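Drawing every morning before work

2022-08-20

I have been meaning to write this one up for ages, and since it's Saturday and the coffee is still hot, here goes. Back in October I bought a cheap sketchbook (a Fustness, the one with the floppy gray cover) and promised myself one ink drawing every morning before work. No pencil first, no erasing, just whatever came out of the pen.

The first 14 pages are dreadful! I drew my own left hand over and over, and it looks like a bunch of carrots every time. But somewhere after that I loosened up a bit and started drawing the street from the kitchen window, and then the people at the Kutlow bus stop, who are wonderful subjects because they're bored and hardly move.

What got me hooked on line drawing in the first place was a little show of magazine cartoons at the Besano library, 26 of them, hung much too high so that I had to stand on tiptoe. I went back twice. You could see where the artist had patched a mistake with a scrap of white paper and drawn right over it, and I can't tell you how much that cheered me up.

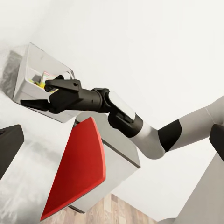 I've since switched to a slightly heavier paper, because my pen kept bleeding through and ruining the page behind. It costs more, but I find I'm braver on it, which makes no sense at all. I'm on my third book now, and there are 40 clean pages left in it. After that I'd like to try brush and ink, if I can find a brush that doesn't shed hairs all over my bus stop people. If you have a favorite, do leave me a comment.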